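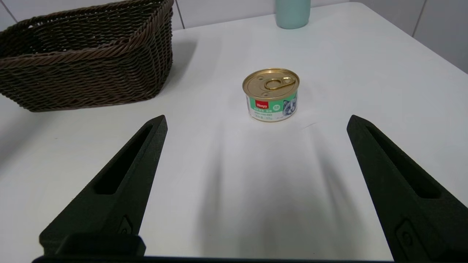 A can of Wanpy cat food on a white tabletop

GRITTHORPE, August 21, 2018 – Okell has published a review of small car adverts, and it does not think much of them. The agency, which makes motoring spots itself, watched 400 adverts and asked 500 drivers what they remembered. Most could recall a wet road at night and a deep voice. Far fewer could name the car.

Okell says the trade has talked itself into believing that mood sells hatchbacks. It has seen little proof. Campaign reports tend to count views, and a view may mean only that somebody was waiting for the skip button. The review asks makers to publish what they know about test drives booked after a campaign, and doubts that many will.

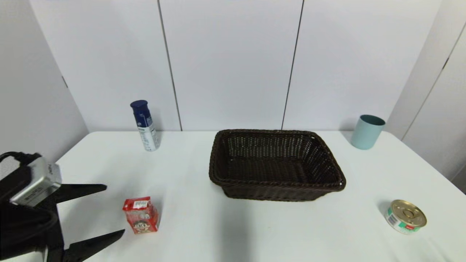
Boot space is the thing drivers most often said they wanted to see, and it hardly turns up. Eleven of the adverts showed an open boot, and three of those put anything in it. Buyers have to guess from a figure in litres, which means little to most people. Something as plain as a brown wicker basket with a spray can standing next to it gives the eye a size to go on. Okell would like to see more everyday objects in car adverts and fewer empty bridges.

The agency's own work gets no special treatment. Its spot for the Kastex Mostyn is listed among those that drivers liked and then credited to another maker. 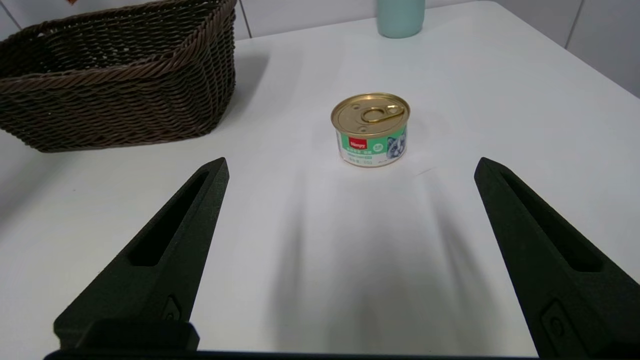
Carys Probert was not convinced that the review would change anything, saying that makers "ask for honesty at the first meeting and a mountain pass at the second". Gwawr Parri thought the sample too small to say much about older buyers – a point the review accepts.

A second part, on radio adverts, is planned for October. Copies of the review are free from Okell on request. Press questions should go to Tomos Ellis at the Gritthorpe office.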